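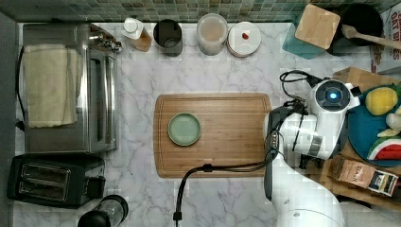
Slide 4. Kitchen counter station, white arm and gripper at the cutting board.

Leave this up while people sit down. Start with the question we were asked in October: keep the Grelier gripper or move to the Fonier? Same arm, same counter, same controller settings for both.

Point out the small green plate on the board. The lip is only slightly raised, so the fingers have little to get under. Plates were the hardest item for both grippers.

Then the cable. It runs from the gripper over the board and down the counter. Funmilayo Ugwu logged every snag, and we count those as failures even when the grasp itself was good.

Numbers, slowly:
600 attempts with the Grelier, 649 with the Fonier. The Fonier count is higher because we reran one block after a controller restart. Say this before somebody asks.
21 cable snags in all, most of them on reaches to the left side of the counter.

Fonier did better on plates. Grelier did better on round food items like the lemon. Towel was a tie, both poor.

Cost: the Fonier set came to roughly 3,000 dollars with the mounting plate. Do not get into discounts.

Hand over to Uchenna Ajayi for the camera part (overhead versus wrist). He needs the clicker.

If time is short, skip slide 5 and go to the Misania results. Questions on force limits go to the end.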